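Switching to T46 after amputation, how does classification work for a club javelin thrower?

yolanda cuervo
December 2018

Hi all, hoping someone here has been thru this. Threw javelin in high school and two years of college. Lost my left arm below the elbow in a farm accident, healed up fine, doctor has signed off on everything. I throw right handed so the throwing arm is ok. Started back at Stimcombe track club in February and my coach wants me to enter the regional para meet at Betancur.

Problem is I have no class. Coach thinks T46, the entry form says F46, and the lady at the meet desk told me I can just show up and they'll sort it. Is that right?? Also do I need medical papers with me or is it enough that you can, you know, see it. And does the run-up get changed at all? My balance is way off on the crossovers, keep drifting left.

Entry closes soon so any help is great. Thanks

Gurkomwood_Throws

F46. T is for track and jumps, F is for field, so your coach has the number right and the letter wrong. Happens all the time.

Don't just show up. Call the meet office and ask if there's a classification panel at the meet, and if there is, book a slot. Not every meet has one. At ours they had 2 classifiers for the whole weekend and people who hadn't booked got sent home without a class. You can sometimes throw anyway as unclassified but the mark may not count for anything, so ask that too.

Papers yes. Bring the medical form filled in and signed by the doctor, plus whatever hospital letter you have. Even if it's obvious. They measure the arm, ask questions, might watch you throw. Mine took 39 minutes and most of that was a guy looking for a tape measure. Bring ID and your kit, you may be asked to throw in it.

Get it done before you book the hotel, I paid for a room at Zendia once and never threw.

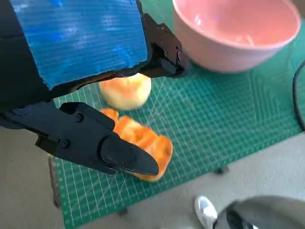

Run-up rules are the same as for everybody, same runway, same foul line. What changes is you. Your left arm used to go out front and pull the shoulder around, now there's less weight over there so the trunk opens early. Shorten it. I went down to a five step approach for a whole winter and only added steps when the last two were straight. Standing throws too, lots of them, with the left shoulder held closed as long as you can stand it. Some people throw with a prosthesis for the weight, some hate it. Ask the classifiers what's allowed before you buy anything.

Drifting left went away for me with single leg work, mostly step ups and slow lunges. Boring but it did the job. Film yourself from behind, the side view hides it.

javfan3562

what he said. also check the javelin weight for your class and age, it's not always what you threw in college, my cousin trained all winter with the wrong one lol. good luck at betancur, runway is fast but the wind is awfull in the afternoon so hope you get a morning slot

yolanda cuervo

Thank you both!! Called them, there is a panel, got a slot the day before. Doctor's form is on its way. Going to try the five steps tonite.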